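Clidness opens simulated gripper trials to outside teams

June 2024

Clidness has released the results of its first side-by-side comparison of robot grippers, along with the simulated test bench used to run it. Other labs and manufacturers can now put their own designs through the same tasks.

The comparison covered 4 grippers and 2 arm controllers. Each pairing attempted 137 set tasks, from lifting small parts to reaching into trays with stepped walls. Trials began in April and were run entirely in simulation. 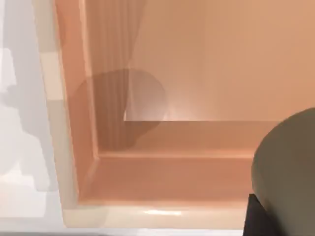 Trays were among the harder tests. A finger that closes well on an open bench can catch on a rim or ledge, and 19 of the tasks were written to check for that. The Mivari gripper, with rounded fingers, finished the most tray tasks. The Bangera was faster overall but touched the walls more often.

Changing the controller made less difference than expected — except on slow, careful moves, where the Skarkurex unit held its position better.

Clidness will repeat a smaller set of tasks on physical arms later this year and publish those results whether or not they match.

Teams wanting to enter a gripper can apply through the Clidness website. There is no fee, and entrants may withdraw their results before publication.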